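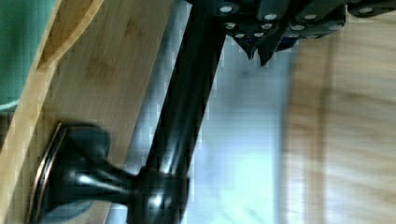
Greifer am oberen Ende eines dunklen Ständers mit runder Fußplatte, Ansicht der Handgelenkkamera

Programmieren durch Vormachen bezeichnet in der Robotik Verfahren, bei denen eine Aufgabe am Gerät gezeigt statt als Befehlsfolge codiert wird. Unterschieden werden die kinästhetische Führung, bei der eine Person den Arm mit der Hand bewegt, und die Teleoperation über ein Eingabegerät. Aufgezeichnet werden meist Gelenkwinkel, Greiferöffnung und Kamerabilder.

Der Datensatz Grelludeck (Stöcker und Montoya, Stand 12. August 2022) umfasst 183 ferngesteuerte Vorführungen mit Haushaltsgegenständen — 155 davon dienen dem Training. Die Abtastrate beträgt 20 Hz. Schlanke, glänzende Objekte gelten wegen wechselnder Reflexionen als schwierig.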